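Gathering Demonstrations for a Block-Placing Policy
Final report, robot learning project
Soudabeh Ranjbar, Hakim Krishnan, Faraji Athumani
Advisor: Adhiambo Barasa

Summary

We set out to collect 3,000 demonstrations of one robot arm handling small blocks near a white box, and to train a policy on them. We collected 1,000. The policy got trained anyway. Most of this report is about the collecting, which took most of the semester and taught us most of what we know, including several things about chairs.

Background

The proposal we handed in talks a lot about policy architectures. It has a diagram with arrows. The collection step appears in that diagram as a small cylinder labeled "data," and the schedule gave it 18 days. We would like the next group to look at that cylinder for a while before they write their own schedule.

The arm is the Vivatora in the Sindholm lab, driven by hand through a leader arm that the operator moves while the real one copies. Recording goes through Goicoechea, a logging tool left behind by an earlier master's student, Achilleas Stamatopoulos, who was kind enough to answer our emails and to admit that he had never expected anyone else to use it. The training code is called Girnix. We named it in the first week, when we still had time for naming things.

The task

An episode starts with a block somewhere on the table and the arm parked. The operator brings the gripper over, picks up the block, puts it in the white box and returns to park. Said out loud it sounds like something a toddler does between naps. Done through a leader arm with a slight lag, while watching a monitor, it takes practice, and for the first several sessions our practice was going straight into the dataset.

We argued early on about whether the operator should look at the table or only at the wrist camera. Hakim's position was that the policy would only get the camera, so a person with a better view would be showing it moves it had no way of explaining. Faraji's position was that he could not do the task from the wrist camera. Both were right. We settled on camera only, and Faraji got better at it, and then got better than the rest of us, and has mentioned this.

Operator rules

These went up on the wall next to the monitor and were revised in pen until they had to be retyped.

Watch the monitor and leave the table alone.
Move the block before every episode, even if you think where it is would be fine.
If you drop the block, keep recording and go get it.
If you bump the box, mark the episode and stop.
No talking to the person on the leader arm during the grasp.
Two people in the room: one drives, one labels. Swap when the driver starts sighing.

The third rule cost us the most debate. Our first instinct was to delete every fumble, and the early set was a beautiful collection of perfect grasps by people who had quietly thrown out all their bad ones. A policy trained on that set missed the block by a little, found itself in a situation it had never been shown, and drifted off toward the wall with great calm. After that we kept the fumbles as long as the operator recovered within the episode.

What the camera gets

The wrist camera sees a lot of table. We knew this in principle. We did not know it in our hearts until we scrolled through an evening's worth of frames and found that the white box was often a piece of panel at one side, and the block was frequently elsewhere. One finger of the gripper comes up from the bottom and stays there like a thumb over a lens. A white box on a pale table did not help either, and we chose the box.

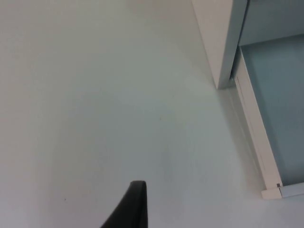 Fig. 1. Wrist camera, no colored block in view.

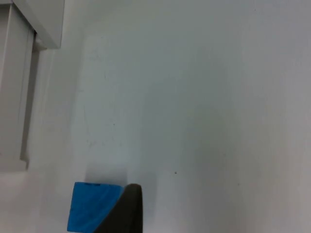

Fig. 2. Wrist camera, blue block at the finger. 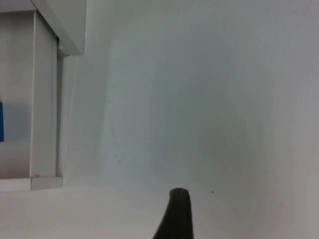
Fig. 3. Wrist camera, a little blue at the far left and the rest mostly table.

DATA QUALITY

Specks. The table has specks on it. They are tiny, they are dark, and on a surface this plain they are very nearly the only texture available. Soudabeh raised the possibility that the policy was using them to navigate, in the way a sailor uses stars. We laughed, wiped the table, ran the policy again and stopped laughing. Placement got noticeably worse on the clean table. We did not run enough trials to put a figure on it and won't pretend otherwise, but from then on the table was wiped at the start of each session whether it needed it or not, and episodes from before the wiping rule carry a flag in the metadata so they can be left out.

Light. The Sindholm lab has a window on one side. Sessions recorded in the afternoon have soft shadows that slide across the table over the course of the set, and sessions recorded after dinner have none of that and a slightly different white. In the proposal we called lighting "controlled." By November it was dark whenever we were free, and the lighting became controlled by the season. The final set leans heavily toward evenings, and we would expect Girnix to do poorly at noon. We have not had the courage to check thoroughly.

Labels. Each episode got one of three marks: good, recovered, or bad. The labeler was supposed to decide before the arm was back at park. In practice the labeler was a person who had been watching a gripper approach a block for an hour, and some of the marks were pressed by reflex. Adhiambo pulled a batch and had each of us relabel it without seeing the original marks. We agreed well on "good" and on "bad." On "recovered" we disagreed so often that the category mainly records who was on shift. Soudabeh thinks a grasp is recovered if the block ends up in the box. Hakim thinks there should be some dignity in it. In the end we wrote a definition (second attempt on the same block, no help from a hand, finished before the timer) and went back over everything. Going back over everything took longer than we would like to say.

Sync. Goicoechea writes joint positions and camera frames to separate files and lines them up afterward using timestamps. If the machine was busy, the frames could lag by up to 2 seconds. That is plenty of time for the gripper to be shown closing on a block it picked up a while ago. We found this late, by noticing that the replayed arm seemed psychic. Achilleas told us it had been on his list. The fix was a few lines and a stern comment, and the affected sessions had to be dropped whole. Some of our best driving was in there. It is gone now and we have only Faraji's word for it.

Operator habits. Each of us turned out to have a signature. Hakim comes down straight from above, stops, thinks, and closes. Faraji comes in low from one side and never stops. Soudabeh circles. When the policy was trained on everyone together, it would sometimes begin a Faraji and end a Soudabeh, and the block would get nudged across the table by the change of heart. Training on one driver at a time gave steadier motion and worse coverage. Given another semester, we would agree on a single approach style before recording anything, and we would expect to fight over whose.

Training, briefly

Girnix is a small imitation model that takes the wrist image and the joint positions and predicts a short stretch of motion. We changed very little about it all semester. Every real improvement we saw came from fixing the data: dropping the out-of-sync sessions, keeping the recoveries, wiping the table. The one week we spent tuning the model itself gave us a nicer loss curve and the same arm wandering toward the same wall.

With the cleaned set the policy picks up the block most of the time when it starts with the block in view. When it starts without the block in view it goes looking, in a manner that resembles searching if you are fond of it. It has trouble close to the box, where the panels and the table are nearly the same shade, and it sometimes releases just short.

Notes for whoever has the arm next

Fix the sync before you record anything. The patched Goicoechea is in the shared folder under Faraji's name, and the original is there too, so check which one you have.

Put something with a pattern on the table, or paint the box. We asked about painting the box and were told it belonged to another course.

Label a batch together in the first week and compare.

Get a better chair for the leader arm. The one with the cushion is Adhiambo's and she would like it back in her office.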